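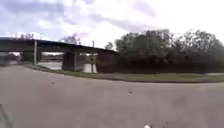 A reviewer of the first version of this paper objected that following a paved path is a solved problem, and that a planner with a sound obstacle layer has no need for an explicit estimate of where the pavement ends. The reviewer asked that the section on surface estimation be cut to a paragraph and the space given to the controller. We have kept the section and rewritten it. The controller in Fulow is a standard one, and most of the faults recorded during development were traced to the step in which image evidence is turned into planning cost. The present version sets out that step in full and moves the controller gains to the appendix.

5. Surface Estimation and Path Selection

5.1 Overview

Fulow separates the question of what can be driven on from the question of what should be driven on. The first is answered by a segmentation model that assigns each pixel a score for pavement, low vegetation, raised structure, or unknown. The second is answered by the planner, which receives the scores after they have been projected onto a local grid and combined with the route. Earlier releases merged the two, and a change to the route weights could then alter which cells were treated as drivable. Such changes were hard to test, and the regression suite did not catch them reliably.

The grid is centered on the vehicle and rotates with it. Each cell stores the running scores for the four classes, the time of the last update, and a measure of disagreement between recent updates. No cell is ever marked as free on the basis of a single image. Cells that have not been seen keep their unknown score, and the planner treats unknown as costly but passable inside the route corridor and as forbidden outside it. Operators at Prindstead asked for a stricter rule, under which unknown cells would be forbidden everywhere. The stricter rule was tried in February and withdrawn. It caused the vehicle to stop at every rise in the ground, where the far pavement is hidden until the vehicle is nearly at the top.

Pixels belonging to the vehicle body are removed before projection. The mask is fixed for each camera mount and is checked at startup against a stored outline. If the check fails, the estimator refuses to publish and the vehicle stays in its idle state. We mention this because a poor mask produces a fault that is easy to misread: body pixels are projected as a raised structure directly in front of the bumper, and the log then suggests a failure of the obstacle layer.

5.2 Edges Without Markings

Many public path systems carry no painted lines and have no curb. The boundary between asphalt and grass is often soft, and where the verge is dry or sandy its brightness may be close to that of the pavement. Fulow does not search for a line. It fits two smooth curves to the places where the pavement score falls below the vegetation score, with a penalty on changes in width. The penalty is weak near the vehicle and stronger farther out, where each pixel covers more ground and the evidence is poorer.

The fit can fail in two ways. In the first, one edge is lost and the other is held. The estimator then carries the last good width forward and reports the lost edge as inferred. In the second, both edges are lost at once, usually because the pavement widens into an open area. Carrying the width forward would be wrong in that case, as it would draw a narrow lane across ground that has no lane. The estimator instead publishes the pavement region without edges and leaves the planner to follow the route on its own. The planner lowers its speed limit while the inferred flag is set or the edges are absent.

Small dark marks on the pavement are a separate concern. Leaves, stains, repairs, and twigs all produce brief dips in the pavement score. An early version of the obstacle layer treated every such dip as a possible object and steered around it, and the resulting path was legal but uncomfortable to watch. The present version requires that a dip be supported by height evidence or persist at a fixed ground position across 10 updates before it is given a cost. A dip that meets neither test is recorded and has no effect on the path.

5.3 Shadow and Structure Overhead
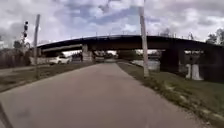

Exposure control and surface estimation were designed by separate teams, and their interaction received little attention until testing began on the Pendwood route. The camera sets its exposure from the whole image by default. When much of the image is sky, the ground in deep shade is rendered with very little contrast, and the segmentation model tends to label it as raised structure. An underpass is the clearest case. Where the path runs straight into the dark gap beneath a bridge deck, with bright cloud above it and no painted lines on the asphalt to carry the eye through, the lit pavement is scored well up to the shade and poorly beyond it. Vehicles standing or moving on a road past the end of the path add real structure to the same small part of the image, so a simple rule that ignores structure in shade would be unsafe.

We made two changes. Exposure is now set from the lower part of the image, weighted toward the route corridor, and the sky is allowed to saturate. The model also receives a local contrast map as an extra input, and its training loss is raised for pixels inside shadow regions. The first change is the larger in effect and the cheaper to make. The second matters mainly when the vehicle is still some distance from the shade and the corridor weighting covers both lit and unlit ground.

Neither change removes the need for caution. When the corridor passes through cells whose disagreement measure is high, Fulow plans to a stopping point before the first such cell and extends the plan only as the cells settle. The vehicle therefore approaches an underpass at reduced speed and regains its normal speed once the ground below the deck has been resolved. Bridge piers are handled by the obstacle layer in the usual way and are given a margin wider than that used for poles, as the sensor returns from a flat face at a shallow angle are sparse.

The deck itself caused a further problem. A long overhead structure with a curved lower edge can be projected onto the ground as a barrier across the path if its height is not known. The Vuorinen projection module, which replaced our own, rejects any structure pixel whose lowest possible ground contact lies behind pavement seen in the same image column. The test is conservative. It keeps some overhead structure as an obstacle at long range, and this is accepted because the error is corrected as the vehicle draws closer and the effect on speed is small.

5.4 Branches and Parallel Surfaces

Path selection is simple when only one paved surface is in view. It becomes less so when a second surface lies on the far side of a verge or leaves the main path at a shallow angle. The pavement score alone cannot separate the two, and the route is given only as a coarse line whose error can exceed the width of the grass between them.

Fulow builds a graph of connected pavement regions and permits a plan to cross between regions only through cells scored as pavement. A region that is visible but not connected is kept in the graph with no incoming edge. It can be joined later if a connection is seen. Under this scheme a distant surface has no pull on the planner, even where the coarse route line drifts over it.

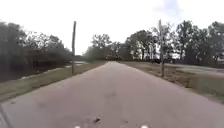

Figure 4. Main path between grass verges, with a second paved surface across the grass at right. Water lies beyond the left verge.

Lateral risk is not equal on the two sides of a path such as the one in Figure 4. Level grass is a poor surface but a recoverable one. A verge that falls away toward water is not. The planner accepts a side weight from the map, and where the weight is set it shifts the preferred line away from the marked side by a fixed share of the free width. Side weights are entered by hand at present. We considered inferring them from the image and decided against it, as open water is often pale and reflective and the model confuses it with wet pavement.

Poles set into the verge are useful as well as hazardous. They are thin, vertical, and seen from far off, and they give the localizer a bearing where the tree line offers little else. Fulow stores them as bearing landmarks only. Range to a pole is not used, as the estimates proved unstable on slender targets.

5.5 Regression Testing

Each change described above was checked by replay before it was released to a vehicle. The replay suite holds 43 recorded segments, of which 26 include an underpass, heavy shade, or a branch. A segment passes if the planned line stays within the hand-labeled pavement for its full length and if no stop is commanded outside the labeled stop zones. The suite was frozen on 9/8/21, and segments gathered after the freeze are kept apart for use in the next release.

With both exposure and shadow changes in place, 4 segments still fail. All of them fail on the stop criterion, and in each the plan is halted by high disagreement at the entrance to shade. No segment fails by leaving the pavement. We regard the remaining stops as the correct behavior for the present sensors, and the pass criterion has not been relaxed to admit them. Section 6 describes the speed controller that acts on these plans.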